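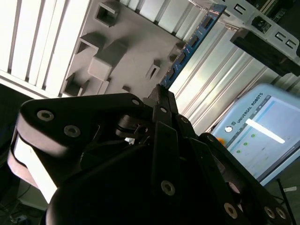
Do the memory modules go back in the slots they came out of?
Matched sets go back in their original slots. Singles go in the spares tray and get retested before anything else is done with them.

Bench notes, September, started 14:00

Working through the Memus batch from the Kaushik return. 18 modules on the sheet, all long narrow strips. The blue one with the row of five black chips is the odd one in the lot and has its own line. Gold contacts get checked under the lamp before and after handling. Hold by the ends or the long edge, never across the chips.

Procedure as used today:
Strap on, mat grounded, power supply unplugged at the wall.
Both latches open fully before lifting. On the Berner boards the second latch is stiff and will spring back if only half released.
Lift straight. Rocking the strip lengthwise marks the contacts at one end.
Wipe with isopropyl on lint-free cloth, one direction. Leave for 4 minutes.
Reseat with even pressure at both ends until the latches close by themselves.

Results so far. Eleven pass on the first run of the short test. Two failed in slot B and passed in slot A, so the slot is suspect – blow it out and repeat before writing off either module. One has a scratch across three contacts and went straight to scrap. The remaining four, the blue one included, are still to run.

The long test takes 356 minutes per pair on the Plusatico rig, so only one pair per working day unless it is left on overnight. Fan set to 900 rpm. At the lower setting the second slot logged two correctable errors that did not come back at the higher speed. Could be temperature, could be the slot again. Not enough runs to say.

Labels: put them on the bag. Adhesive from the old labels had crept onto the contacts of one strip and took three wipes to shift.

To do
– order antistatic bags, long size
– new cloths
– swap slot B on the test board or mark it out of use
– copy the serials into the sheet before the tray is moved

Stopped 17:20. First long pair running, log saved to the bench folder.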